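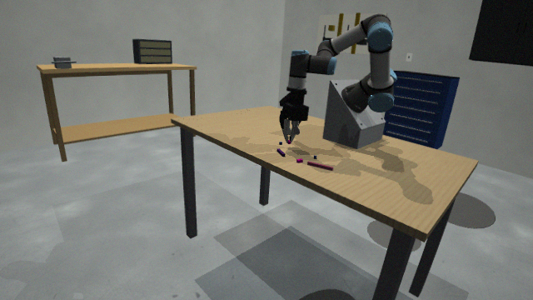 *Rendered view: arm, pedestal and wooden table.*

# Hegyi Labor and Delivery Bed

Manufacturer: Werkik
Distributor: Nemotwood
Page revised: 10 Jan 2019

The Hegyi is a powered bed for labor, delivery and the first hours of recovery. The mattress is split into a back section, a seat section and a removable foot section. Height, back angle and seat tilt are motor driven. The foot section is released by hand from either side and stores on its own wheels under the seat.

The bed is sold to hospitals and licensed birth centers. It is not supplied for home use.

## Specifications

| Item | Value |
|---|---|
| Overall length, foot section fitted | 2180 mm |
| Length, foot section stored | 1850 mm |
| Empty weight | 178 kg |
| Back section travel | flat to 70 degrees |
| Seat tilt | 8 degrees |
| Casters | four, central lock, one steering |
| Mattress cover | welded seams, fluid-resistant, removable |
| Backup battery | sealed, charged from line power |
| Control points | both side rails, corded foot pedal |

Clearance under the base is enough for most mobile floor lifts. Check the leg height of your own lift against the drawing in the installation manual before ordering.

## Positions

**Labor.** The foot section stays in place. The back section can be raised while the seat is tilted, so the patient does not slide toward the foot end. Side rails may be up or down. A squat bar fits the two sockets at the seat edge and can be used only with the casters locked.

**Delivery.** Lower the foot section to its first stop for a short platform, or release it fully and store it. The calf supports swing out from under the seat and lock with a quarter turn. Each support is adjusted separately.

**Emergency flat.** Pull either red handle at the head end. The back section lowers without power. Keep hands clear of the hinge on both sides. The same handles are used for resuscitation of the mother, and all staff assigned to the room should know where they are.

**Recovery.** Refit the foot section and listen for both latches. The side rail controls will not raise the bed until both latches are closed.

## Battery operation

The battery moves the bed when line power is off. It is intended for transfers between rooms and for short outages. A yellow light on the rail means the charge is low and the bed should be plugged in. Beds kept in storage should be charged every 14 days. A battery left flat for a long period may not recover and is not covered by the warranty.

## Cleaning

1. Lower the bed fully, lock the casters and unplug it.
2. Remove the mattress sections. They lift off without tools.
3. Wipe the base, rails and calf supports with a disinfectant on the approved list in the manual.
4. Let the surfaces stay wet for the contact time printed on the disinfectant label.
5. Rinse the latch recesses. Dried residue in the recesses is the most common cause of a foot section that will not seat.
6. Inspect the mattress seams. Replace any cover with a split or puncture.

Do not use a pressure washer or steam on any part of the bed.

## Options

- Squat bar, padded
- IV pole, fits any of four corner sockets
- Wide calf supports
- Drain basin with slide-in bracket
- Line cord, long version
- Mattress, firm, for units that prefer less give in the seat section

The Winosstead bassinet clamp fits the left rail only. It cannot be installed together with the drain basin bracket.

## Service

An annual inspection is required. It covers the motors, the manual release cables, the caster lock and electrical leakage. Release cables are replaced at every third inspection, whatever their condition. Hospital biomedical staff may carry out the inspection after completing the one-day course. The next course is in June, taught by Bence Takács and Dace Juška.

Serial numbers are stamped on the base crossmember at the head end. Have the number ready when ordering parts.

## Contacts

Sales and room layout drawings: Parisa Karimi
Service and parts: Irén Virág
Clinical training: Margit Antal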